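Budget notes for the second folding cell

The spreadsheet for next year has been open since Sunday and I have changed the total four times. The short version: I want a second two-arm cell for laundry work, I have a ceiling of 3,000 dollars, and the arms themselves are the easy part of the number.

Candidates. I got this down to two kits. The Huvine pair ships assembled and calibrated, with fingers and cables included. The Adden pair ships as printed parts, motors and a bag of screws, and costs a good deal less. I built the first cell from an Adden kit and it took me most of October in the evenings. If I price my own time at zero, Adden wins. If I price it at anything, they come out close, and the Huvine kit has a warranty on the motors.

Line items that I missed the first time and have now added:

Spare motors. The wrist and gripper motors wear faster than the rest. I am putting down two spares per arm.
Finger sets. A set from Thevar is 19 dollars and they crack at the slot. Four sets.
Connectors and cable. Every cable on cell one has been replaced at least once. I allow 36 dollars for a box of pre-crimped leads in two lengths.
Power supply. One per arm. Sharing a supply worked on paper and then browned out under load when both grippers closed.
Shipping. Dralterlow quoted 77 dollars for the Huvine kit, insured. Adden ships in two boxes from two places and I could not get a firm figure.

Work surface. I went back and forth on this. A hard top is cheap and wipes clean, but thin fabric slides on it and the fingers click against it on every low grasp. The fabric-covered surface on cell one gives a little when the fingers come down. It costs more to replace. I am keeping it for cell two and budgeting a spare cover.

Cameras. One head camera, same model as before, plus a mount. I looked at adding wrist cameras and took them out again. That is roughly a fifth of the budget for data I do not have the disk space to keep.

Garments. Put this on the sheet even if it looks silly. Thrift store shirts in mixed weights and colors, bought by the bag. Solid colors first, prints later. Two-garment piles are the current task, and separating one piece from the other is still where most of the operator time goes. 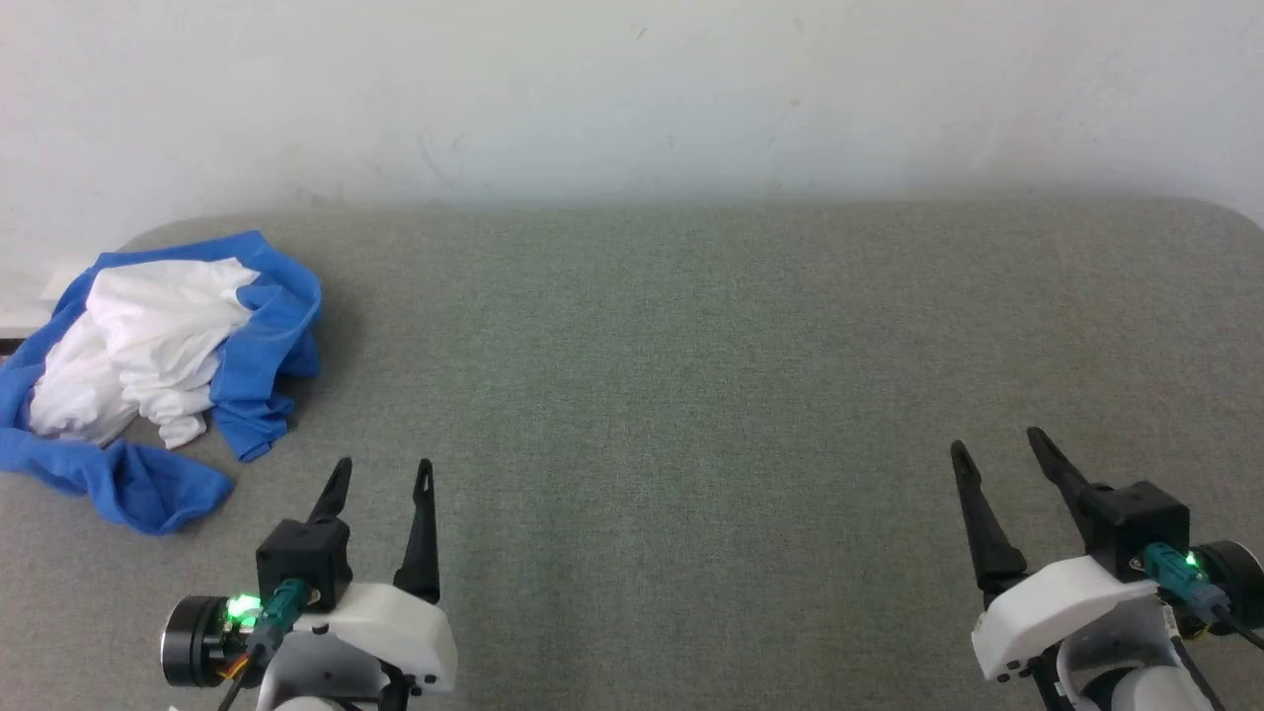

Cell one from the head camera, blue and white garments at left, both grippers in view.

Reach is the other thing I need to settle before ordering. Piles that start near the left end put the left arm close to its limit, and the right arm has nothing to do until the cloth is dragged over. The longer Huvine forearm would help. It also moves the load further from the shoulder motor, and I have not found a torque figure I trust.

Current plan is one Huvine pair, Thevar fingers, and the camera carried over to the second invoice if the total runs high. Quote expires at the end of the month.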